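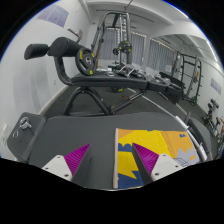 Follow the Money, If You Can Find It: Third-Party Payments and Bank Reporting Duties
Project report, Financial Crime and Regulation, second year

1. What we set out to do

Our group wanted to know how a mid-sized bank decides that a customer is suspicious, and how long it spends deciding. The short answer is that it depends who is on leave. The long answer is the rest of this report, for which we apologize in advance to the marker.

We chose the Lurano Savings Bank case because the tribunal published its full decision, all 329 pages of it. Our supervisor described it as readable. It has 30 pages of definitions before anything happens.

2. Background

Lurano held the accounts of Hukik, an import company with no website, no warehouse and a remarkably healthy cash flow. Payments came in from a consultancy called Østergaard and left for a numbered company, usually before lunch. The monitoring software, supplied by Oritz, flagged the pattern in June. The alert was closed with the comment "known customer". Known for what, the comment did not say.

Two more alerts followed and met the same end. By the time investigators came for the servers, the bank had closed 4,000 alerts in a single quarter, a rate of clearance that head office had praised in its staff newsletter.

3. Method

We read the decision, divided the alert log among ourselves and coded each entry by the reason given for closing it. We also sent a short questionnaire to people who had worked in bank compliance. Most declined, some by way of a lawyer.
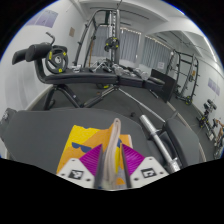
One former analyst replied that we had the whole thing backwards. Reporting too little gets a bank fined, she wrote, but reporting everything gets it ignored, and the regulator's inbox is where good tips go to die. She suggested we look at the quality of the reports that were filed.

So we did, which cost us a weekend. Of the reports quoted in the decision, only 3 explained why the money was odd. The others recited the account number and the amount and wished the reader luck.

4. Findings

The tribunal blamed training. We are less sure. The staff had completed every module, including the one on shell companies, and the quiz scores were excellent. What they lacked was time: bonuses were tied to how quickly the queue emptied, and a careful analyst was a slow one. 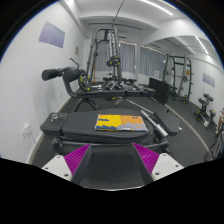
The second problem was ownership. Branch staff assumed that head office knew the customer, and head office assumed the same of the branch. Hukik's director appears to have met neither.

5. Limits

We had one case, one log and a questionnaire with a dismal response rate. The log was also redacted in places, with a marked preference for the interesting ones. A comparison with a second bank would help, and we have asked for an extension on that basis.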